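Gallery: The Bucket Clean-Out at Cumard Street

Words by Mylene Buenaventura

Welcome, come in, mind the hose. This page has been sitting half finished since March, and I do apologise to everyone who has been asking after it, especially the two of you who stopped me outside the chemist. I kept meaning to write a sentence or two and leave it at that, and then I'd start thinking about buckets and the kettle would boil and the whole afternoon would be gone. So it's a bit longer than I promised.

For those who have wandered in from somewhere else, Cumard Street is the old place behind the shops that Wayne Hulme and I have been slowly setting to rights. It has a laundry, a back room, a shed with a door that sticks in the wet, and a long side verandah where everything gets put down "just for a minute" and is still there the next summer. Over the years every one of those spots had grown its own little family of buckets. There were mopping buckets and compost buckets, one for pegs, one for the dog's bath, and one that had only ever been used for carrying other, smaller buckets. Some had come with paint in them. One came with the house, and I'm fairly sure it will outlive us both.

We decided to go through the lot in one go, room by room, and give every bucket a proper job or a new home. Wayne wanted to do it by size. I wanted to do it by what they were for, and I'm pleased to report that I won, although he did get his way about the shelf, which I'll come to.

The floor buckets were the ones I was keenest to sort out. I like a plain round plastic bucket for floors, and I've never been talked out of it. I have tried the rectangular kind with the wringer in the top, and the one with wheels that Wayne's sister swears by (it got away from me on the back step and I have not forgiven it), and I always come back to round. You can get a cloth right round the inside of it with one sweep of your hand, with no corners for the grit to settle into, and when you're finished it tips out beautifully into the drain without slopping down your leg.
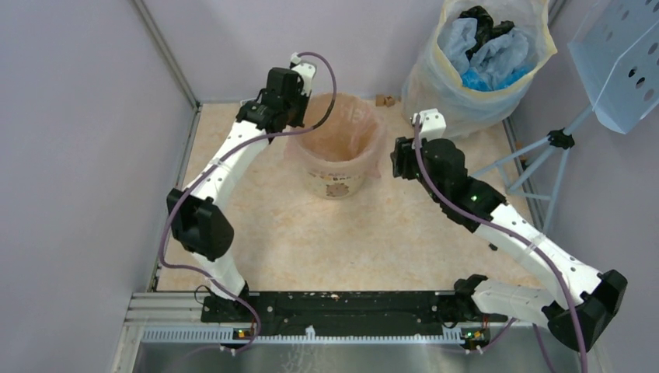
Then there is the matter of what goes in it, and I have strong feelings about this too. A mopping bucket is for mopping. If you once mix plaster in a mopping bucket, my dears, it is a plaster bucket for the rest of its natural life, and no amount of scrubbing will persuade me otherwise. We had three or four serious discussions on the verandah about exactly this point. Wayne's view is that a good rinse fixes nearly anything. My view is that I am the one who does the kitchen floor.

So we settled on labels. I had a roll of Yap tape left over from the school fete, the wide cloth sort that you can write on with a laundry marker, and it has stuck much better than I expected on the old plastic. FLOORS, GARDEN, PLASTER, DOG. I put the label up near the rim on the outside, where it doesn't get soaked every time, and I wrote it twice, once on either side, so that it can be read whichever way the bucket has been shoved back on the shelf. If you're doing the same at home, wipe the plastic down with a bit of methylated spirits first and let it dry off completely before you press the tape on. Mine had years of soap on them and the first label slid off into the grass by lunchtime.

Handles next. The wire ones with the little plastic roller in the middle are lovely until the roller splits, and then they're murder on the fingers. I've fixed a few by slitting a short length of old garden hose down one side and pushing it over the wire, then winding string round it good and tight. It isn't elegant, but I've carried wet sand the length of the garden with one of those and had no complaints. Where the plastic had cracked at the ears, where the wire hooks in, we didn't try to mend it. Those have been retired to potatoes.

The potatoes, I should say, are going splendidly. Wayne drilled the drainage holes with a 12 mm bit, which I thought was too generous, and I was wrong. We put a scrap of flyscreen in the bottom of each to keep the soil in, then a good layer of compost, then the seed potatoes, and we've been topping them up as the green comes through. There's a row of them along the fence on the Pavside side, where they get the morning sun and a bit of shelter from the wind after lunch.

Now, the shelf. I had thought hooks would be nicer, all the buckets hanging in a row like a picture book, but Wayne had a Woltora shelving unit sitting flat in the shed in its box and he had been looking for somewhere to put it for as long as I've known him. It went up in an hour with only a small amount of language. I will admit it suits the laundry very well. Floor buckets go on the bottom, upside down on an old towel to drain, with the cloths folded on the shelf above and the pegs at elbow height where I can reach them with a basket on my hip. The garden ones stay out on the verandah. They are not to come in. There is a note.

A few people have asked what became of the extras. The big square tubs with lids went to the preschool for blocks and dress-ups, and the nicest of the old galvanised ones is out by the front door with a geranium in it. We gave away a good many from the front fence with a cardboard sign, and they were gone before tea. If you took the one with the dent and the blue handle, it leaks a little when you fill it past halfway, and I'm sorry, I did mean to write that on it.

What we still haven't dealt with is lids. I have a whole crate of lids that fit nothing at all, and I can't bring myself to put them out, because I just know the right bucket will turn up the week after. If you're missing one, come by and have a rummage. The side gate is open most mornings until ten, and there's generally cake.

Mylene

Next gallery: the linen cupboard, once I've found the bottom of it.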